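Sorting the shared table
Speaker notes, Magdy Amrani
Evening session, 29 slides, main room

Slide 1. Title

Wait for people to sit down. Say who I am and that I look after the stock at Mamix. Say that the talk is on one subject, which is how a table full of mixed things gets put away at the end of a session. Questions at the end, but people can stop me if a word isn't clear.

Slide 2. What we lend

Mamix lends out boxes of household things and play things. Play kitchens, dishes, trays, bottles, pots, plastic food, cases to carry it all in. Schools take them, day centers take them, people running a stall take them. The catalog has 216 lines in it at the moment. A line can be one tray or a whole set of cups.

Mention that Haque does the same kind of lending across town and that we trade pieces with them when a set runs short.

Slides 3 to 5. How we used to do it

Until February we sorted by room. Kitchen things in one crate, bathroom things in another, and so on. It sounds sensible. Go through why it gave us trouble.

A tray belongs in a kitchen, a bedroom and an office. A bottle could be ketchup or cleaner. People returning a box had to decide, and they decided differently. We got the same tray back in three different crates over one winter.

Tell the story of the Ordale order. They asked for a full play kitchen and we sent it without any pots, as the pots had been put with the garden things. Somebody had been using them for planting. Perfectly fair use of a pot. Ordale were nice about it and we drove the pots over the next morning.

Slide 6. What changed

We went over to sorting by shape and by how a thing wants to lie. Read out the groups slowly, people write these down.

Flat and wide. Trays, plates, boards, place mats.
Long. Bottles, rolling pins, spoons, brushes.
Deep. Pots, bowls, cups, buckets.
Small. Anything that fits inside a closed hand.
Cases. They go last and they go on their own.

Pause here. Somebody always asks about lids. Lids are flat and go with flat. If a lid is tied to its pot, it goes with the pot.

Slides 7 to 9. Clearing order

The order matters more than the groups do. We start with small. Small things roll, get leaned on and end up under bigger ones, and they are the things that go missing. One person walks the whole table with a shallow tub and picks up only small things. They don't touch anything else on the way around, even if it's right there.

Then long. Bottles get laid down in the crate with the caps all at the same end. Check the caps are tight before they go in. We had one real bottle among the play ones last year and it leaked over a set of felt vegetables.

Then deep. Nest them if they nest without pushing. If a pot has a handle, turn the handle so it lies along the long side of the crate. A handle sticking up takes the space of another pot.

Then flat. Trays go on top of the deep things with a cloth between. See-through plastic scratches easily and the scratches show, so those get a cloth on both sides.

Cases at the end.

Slide 10. Why cases are last

Short one. A case on a table takes up as much space as everything else together, and people want it gone first. I wanted that too. The trouble is that once the case is off the table, somebody opens it and starts filling it with whatever is nearest, and then the groups are gone. Leave it shut and leave it where it is. Use it as a marker for the end of the table if that helps.

If there is a warning label on a case, read it before lifting. Handle toward you, lift with the person next to you if it is a heavy one. Don't stack anything on it.

Slides 11 to 18. Photos of crates

Go fast here. They are mostly the same crate packed well and packed badly. Stop on 14, the crate with the cloth folded wrong, and ask the room what they would change. Stop on 17 for the Starov crates, which are a bit deeper than ours. They cost more. We have 2 on trial and I haven't made up my mind. The deep group fits well in them and the flat group slides around.

Slide 19. Mixed table

Talk through this one as a practice run, with the room calling out the groups.

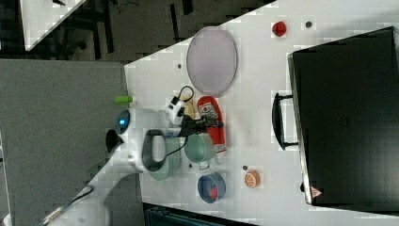 Ask for small first. Wait for the red one near the tray and the yellow one by the bottle. If they only get one of them, ask again. Things lying beside a bottle get picked up with the bottle and dropped in the long crate, and then we spend a week looking for them.

Long is the red bottle. Deep is the green pots. Somebody may say they are different greens and should be kept apart. We don't sort by color. It looks good on a shelf and it slows everybody down.

Flat is the lavender tray. The black case stays where it is until the rest is done.

Slides 20 to 24. Labels

We tried printed labels on every piece and gave up. I had 400 made and used maybe half of them. They come off in the wash, and on small things there isn't anywhere to put them. Now the label goes on the crate only, one on the short side and one on the lid. Large letters, group name, set number, nothing else.

Show the label we use. Show the old one next to it. The old one had eight lines of text and a phone number that had already changed.

Slides 25 to 27. Checking back in

The list for each set is in clearing order too, so the person checking can read down the page while the other one unpacks. Small at the top. If something is missing, write it on the list and carry on. Don't stop to look for it with half the table out.

Missing pieces get looked for in the other crates first, then in the cloths. Shake the cloths out. Most of the plastic food we thought was lost last fall was in the cloths.

Slide 28. What still doesn't work

Soft things. Gloves, aprons, felt food. They don't lie any particular way and they fit in every group. At the moment they go around the edges as padding, and they get forgotten there. Haque use a separate bag. We may try that. If anyone in the room has a better way, ask them to come and find me afterward.

Sets on long loan are the other one. They come back with extra pieces, and we don't have a good place for those yet.

Slide 29. Contact

Leave this up during questions. Lists and blank crate labels are on the table by the door. Remind people to take one of each. The room has to be clear by 9 p.m., so stop taking questions at twenty to.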